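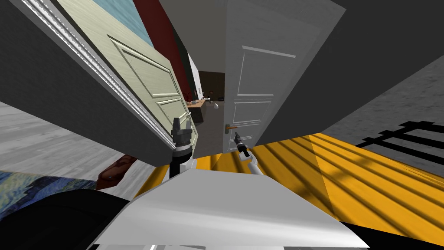

The white door in the test house, open, with the right gripper aimed at its handle.

Pass Rate

They gave me the small conference room at Trarnlow and a login that expired at midnight. The login said GUEST REVIEWER. I had been a door inspector for the county before I went out on my own, and I think somebody upstairs liked the sound of that. A door man for a door problem.

The problem was a broken wrist. It belonged to Jinfeng Zou, who ran the night desk at the Selline residence and had put her hand out to stop a door that was coming back at her with a machine behind it. The machine was a Zumavent. Its job was to open the door to the linen room, roll through, and come out with towels. The door had been propped open when it got there. It opened it anyway.

I had her statement and I had the company's statement. Hers was half a page. Theirs was long and used the word "robust" on the first sheet.

"It passed," Chunhua Qian told me. She had brought her own chair in from another room and sat in it sideways. "I want you to know that going in. Door opening was the best thing it did."

"How good?"

"Three hundred and forty-two runs in the simulated house. It passed every one."

I've signed off on a lot of doors. I have never seen 342 of anything pass. Fire doors stick in April and swing free in the fall, hinges get painted over, someone hangs a coat on the closer. When every sheet in the stack says pass, you go find out who's holding the pencil.

"Who decides it passed?" I said.

"The checker. It's automatic."

"What does it check?"

She started to answer and then asked me if I wanted coffee, and I said no, and she went and got some for herself. She was gone long enough to have grown the beans.

While she was out I went through the runs. The house was the kind of house you get when nobody has to pay the painter. Green door here, red strip of wall there, a floor that changed its mind every few feet. No dust and no kids' shoes. The handle on the white door was where a handle should be, more or less, a lever with an orange-brown grip, and I couldn't find one run where that lever was loose. In the county we used to say a good lever was one that had only been fixed once.

Qian came back and sat down the right way this time.

"The angle," she said. "It checks the angle of the door. If the door is past a certain angle when the time runs out, that's a success."

"And where does the door start?"

"That's randomized."

"Between what and what?"

She put the cup on the table and looked at it.

"Between closed and open," she said.

I asked her to sort them for me. It took her seven minutes, and I could tell she was hoping it would take the rest of the day. Of the 342 runs, 38 began with the door already past the mark. The machine could have spent those runs singing. It could have backed into a corner and waved. The door was open at the beginning and open at the end, and the checker, being the kind of checker it was, said well done.

"Thirty-eight isn't so many," she said.

"It's the only 38 that look like Selline."

She didn't argue. I'll give her that. Most of them argue at that point, and the ones in nice jackets tell you about the next version.

"Let's look at what it does," I said. "When it's open already."

"I'd have to pull the hand cameras."

"I've got till midnight."

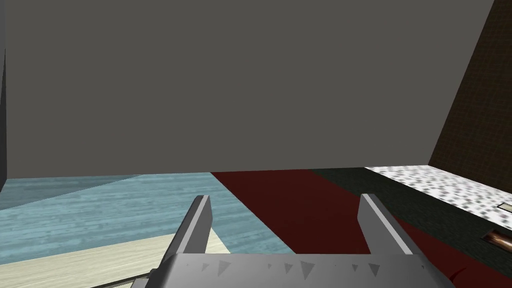
My old boss had a rule about paperwork, that you never read the result before you read the measurement, and I made Qian cover the bottom of her screen with a legal pad so we'd both have to follow it. She went through the views one at a time and I told her when to stop. At one of them I told her to leave it up. The fingers were spread wide with nothing between them but floor, blue boards and then a dark red band running off to the right, and I asked her what the log claimed the hand was doing just then. She scrolled. The log said HANDLE SECURED. I asked her to read it to me again, and she did, in the same voice, like a person reading the label on something they've already swallowed.

"That's a timing thing," she said. "The status comes from the plan. It gets written when the step is supposed to be over."

"So it's a diary of what it meant to do."

"That's unkind."

"Is it wrong?"

She took the pad off the screen. The line at the bottom was green.

After that it went fast, the way bad things do once somebody has said them out loud. At the residence the linen room door had been held back with a box of gloves. The Zumavent reached for a handle that wasn't where the plan wanted it, wrote down that it had it, and went on to the next step, which was to pull. Its forearm was behind the door by then. Zou was coming out with her arms full. There was a force limit, and it was a good one, and it was only active while the machine believed it was still reaching.

"Who turned it off for the pull?" I said.

"Heavy doors kept tripping it. Feng wanted it off for pulls."

"Is Feng a person?"

"Feng is the motion group. It's just what the group's called."

"Then I can't talk to him."

"No," she said. "There's 200 of these out in buildings."

I hadn't asked. I wrote the number down and turned the page so she could see that I had.

My report was four pages. I said the checker should look at the hand as well as the door, that no run should count if the door began it open, and that the limit should stay on for the pull and the heavy doors could go unopened. I said the 200 should be parked until then. I dated it June 16, 2024, and Qian signed as having received it, which is different from agreeing, though she pressed hard enough to go through to the next sheet.

The company wrote back inside the week. They thanked me for my valuable input. The checker had been updated, they said, and the whole set had been run again overnight in the house, with the new rules in place, and I would be pleased to hear it had passed.

I called Zou, since her number was on her statement. She answered with her left hand, you could hear her fumbling the phone. I asked whether they'd parked the machine.

"It's in the hallway," she said. "It's got a light on."

"What color?"

"Green," she said. "Why, is that bad?"

I told her to take the box of gloves away from that door and stay on the desk side of it. Then I got my keys.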